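Nillex opens its kitchen simulator to outside teams

July 16, 2024

Nillex, the Pulbridge software firm, has begun selling access to the simulated kitchens it built to test its own robot arms. The package, called Peng, comes with 24 room layouts and 152 household objects, and runs on an ordinary office workstation.

The firm's product lead, who asked for the job title to be used in place of a name, said the first buyers were small teams that could not afford a test kitchen. "They have an arm and a bench, and that is all they have," the product lead said. "They want to know what happens at a sink or next to a cupboard, and building that in real life costs money."

Sinks take up a good deal of the work. An arm that copes well on a flat worktop has to reach over a rim and down between walls, often with a tap in the way. "We had a lot of complaints about sinks in the early version," the product lead said. "The walls were too forgiving. An arm could brush one and carry on as if it had missed. We rewrote that part twice."

Users can change the cabinets, worktops and wall tiles without touching the task itself. The product lead said this was the feature most people asked for during the trial, which took place at a shared workshop in Bidville and ended with 147 requests on the list. Not all have been dealt with. Running water is still missing, and cloth behaves poorly.

Asked whether results in Peng carry over to a real kitchen, the product lead was cautious. "Some do. Reaching carries over well. Grip is harder, and we tell people that before they pay. You still need to try it on the real arm."

A licence covers 2 machines and includes support by email. The next update is due in November and will add drawers that stick and a wider choice of pans. Prices are given on request.

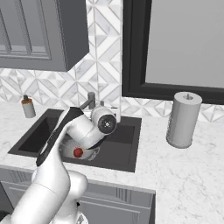 A simulated arm reaching into the sink in a Peng kitchen. Render: Nillex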